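The Color of Nothing in Particular

I have now lived in four rentals in the town of Worncombe, and every one of them has been the color of a mushroom that gave up. Landlords call it neutral. The paint store calls it Fetwood, and sells it by the five-gallon bucket to people who have no plans to look at it for long.

I have a small grudge against neutral. The theory goes that a plain wall offends the fewest people, and I accept that. A plain wall has never started a fight. But we have taken a rule meant for selling houses and moved it into the houses we live in, where we are apparently all waiting for a buyer. My last lease ran to 88 clauses. Clause 7 said I could paint any room I liked, provided it was the color it already was.

So people do what I did and hang one small picture. It will have some sky in it. It goes up in November, when the light quits at half past four, and by spring you have stopped seeing it. I had one of a harbor for years and could not tell you if there were boats. 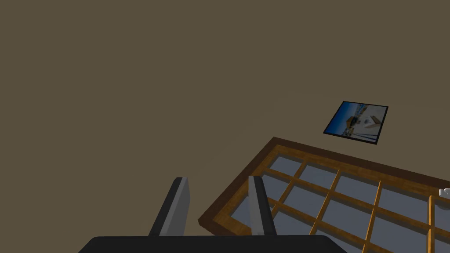
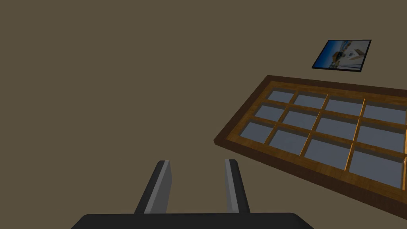
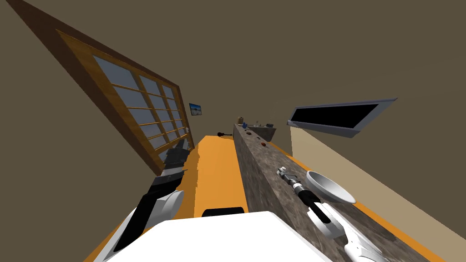

I put a shorter version of this complaint in the Worncombe newsletter, and the mail was brisk. Figueiredo wrote back that I had plainly never sold a house with a tomato-red dining room, that it took three coats of primer and the better part of a winter to make the thing fit to show, and that anyone who wants excitement from a wall should try leaning a ladder on one. The letter went on to defend beige as a courtesy to the next person, like wiping down the counter before you leave.

Fair enough, and I have thought about that counter a good deal. I still say the next person can buy a roller. A gallon of paint costs less than a dinner out, and it is the only home improvement I know of that you can undo in an afternoon with the radio on. We are braver about haircuts.

When I bought my own place I spent 620 dollars on paint, most of it in a green called Trernska that looked like pond water on the card and looks like pond water in the hall. Guests go quiet when they come in. One asked if it was the primer. I have been told it will knock 2000 dollars off the asking price, which seems cheap to me, spread over the years I plan to stay – and I have started looking at the bathroom.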